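Brildale hall kitchen switches to trays at community breakfast

The community breakfast at Brildale Hall has dropped its long buffet line and now hands each person a set tray, a change organisers say has shortened the wait at the servery and left less food in the bins.

Under the old setup, people picked up a plate at one end of the kitchen counter and worked their way along. By 8:30 the queue often reached the front doors. The new trays are laid out the evening before and stacked in the pantry, and the food goes on in the morning.

The hall kitchen owns 258 plates, bowls and cups, most of them bought second-hand when the Gurnero Street canteen closed. They were counted in August as part of the changeover, and anything chipped was taken out of use. Another 100 trays were paid for with a grant from Skenance, the regional food network that also supplies the oats and tinned fruit.

A tray layout was settled after a month of trying different versions. Plates go on first, then the bowl, then whatever people will be eating with. Chopsticks were added in winter, when the Pramanik kitchen group began cooking rice and vegetables as a second hot choice alongside the porridge.
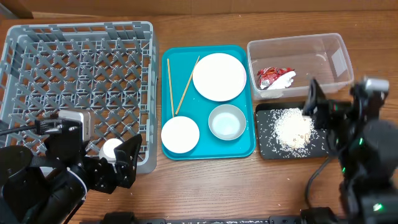 Do people have to take everything on the tray?

Anything not wanted can be left at the servery window, and staff will swap a plate for a second bowl if asked. Unused dishes go back on the shelf, and only those that have been touched or had food on them go through the wash.

Washing up has been rearranged as well. Dishes used to come back to the same counter where food was being served, and the two jobs got in each other's way. Returns now go to a separate table, with a rack at one end for cups and small bowls. Full racks are carried to the sink in the back kitchen.
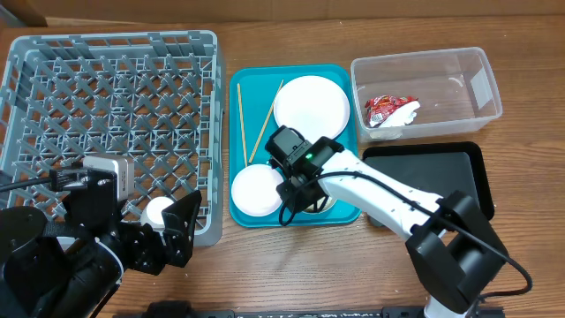 The return table is wiped down between sittings, and there are now two of those, one at 7:30 and one at 9. Families with school-aged children mostly come to the first. The second is quieter and tends to draw older residents, many of whom stay on for the card game that follows in the side room.

Oats remain the most popular item on the menu by a wide margin. The kitchen goes through nearly four bags a month, and more once the mornings turn cold. They are served cooked, or dry for people who would rather add their own milk or yogourt at the table. Brown sugar and raisins are put out in jars.

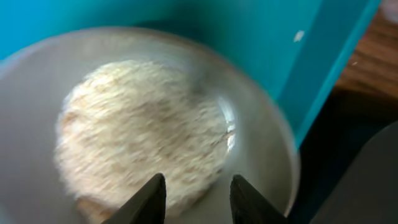

Rolled oats in a wide, shallow bowl.

Portions are a little smaller than they were under the buffet, though seconds are available once everyone has been through. Organisers said the amount of cooked oatmeal scraped into the compost pail has dropped since the change. No figures have been kept so far. The kitchen plans to start weighing the pail in October.

Rubbish is the other part of the new routine. Plastic food containers that had lost their lids were sitting in a cupboard, and they have been put to work on the tables as small bins for tissues and wrappers. They are emptied into the main garbage after each sitting and rinsed with the last load of dishes. 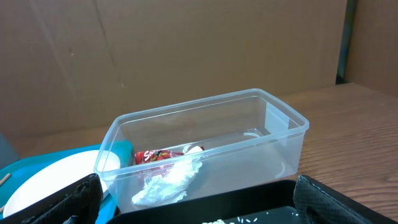
Before that, wrappers and tissues were often left under the rims of plates and ended up in the sink strainer, which blocked twice in the spring. The plumber's bill came out of the same budget that covers fruit.

Some regulars have said they miss choosing their own food from the line, and a comment sheet has been taped up beside the coat rack. Requests so far include more brown toast, a later finish and a return of the boiled eggs, which were cut when prices went up. The eggs are expected back before the end of the year — supply permitting.

The breakfast is free and there is no need to sign up. Doors open at 7:15 and the kitchen closes at 10. Parking is behind the hall, with step-free entry by the side door. Clean plates and bowls in good condition can be dropped off at the hall office during opening hours. Mugs are not needed at present.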